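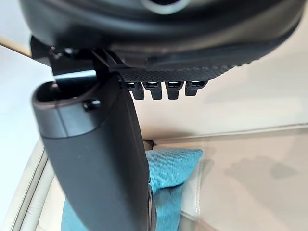
Wrist view. Blue cushion on the cream seat.

Tue 13 June

Student project, team Lollano, tidy-the-lounge task. Notes for whoever has the next slot.

Started with the wrist stream. The finger takes up a big part of the left half of the view, and the housing hides the top. What is left for the cushion is a patch in the middle and lower part, and that patch is mostly one color. The detector we trained in May wants a full outline and doesn't get one this close. Confidence drops as the arm comes in, then the planner asks for a new view and backs the arm off. Same loop we saw last week.

Changes made to the config today:
- detector crop moved right and down, so the finger is masked out
- close-range check now uses color plus the top edge of the cushion only
- planner waits for two misses before it backs off (was one)

Labeled 504 wrist frames by hand with the new mask. Put them in the Hivero folder under cushion_close. The goal is still 2,000 before we retrain, so anyone with a spare hour, please take a batch of 100 and write your initials in the sheet. Label the cushion only. Leave the seat and the armrest alone, we have a separate class for those and mixing them cost us a day.

Open question on the seam line of the seat. In the edge map it comes out about as strong as the top of the cushion. I tried a higher threshold and lost both. Alipour's filter (the one in the shared repo, branch 7) keeps them apart better but is slow. Try it at half resolution before giving up on it.

Second half of the slot: head camera and floor map.
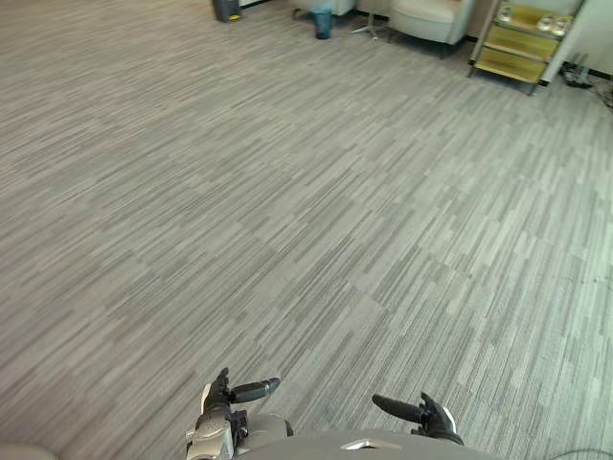 Head view over the carpet, hands up front, furniture along the far side.

The floor segmentation is better than I thought it would be. The carpet has a streaky pattern, and the old model read the streaks as small obstacles, mostly in the near part where they are coarse. With the Flovetis weights the middle of the room comes out as one free area. Still some noise on the right, where the floor is brighter. Turned exposure down one step and part of that went away. Didn't write down the value, sorry, it is in the log.

The hands need masking here too. We have a static mask for the ready pose, but it was drawn with the hands level and the left one sits higher in the image than the right. Either redraw it or compute it from the joint angles. I vote for joint angles – a static mask will be wrong again as soon as somebody changes the pose.

Far side: the armchair gets a clean box. The gold cart gets two boxes, one for the top shelf with the silver pieces on it and one for everything below. Not worth fixing now. The swivel chair base is the bad one, thin legs, and the map drops most of them. Added a fixed keep-out zone around it for the time being.

Cables by the power strip on the right are not in the map at all. Keep-out zone there as well. Also the black cable near the robot: the floor model calls it free floor. Walk the cable before you drive.

To do
- finish the wrist labels
- joint-angle mask for both hands
- run Alipour's filter at half resolution, note the frame rate
- ask about a class for cables, or decide we live with zones
- copy today's logs off the lab machine, the disk is nearly full

Config is saved as lollano_close_b. The old one is still there, don't overwrite it until the retrain is done.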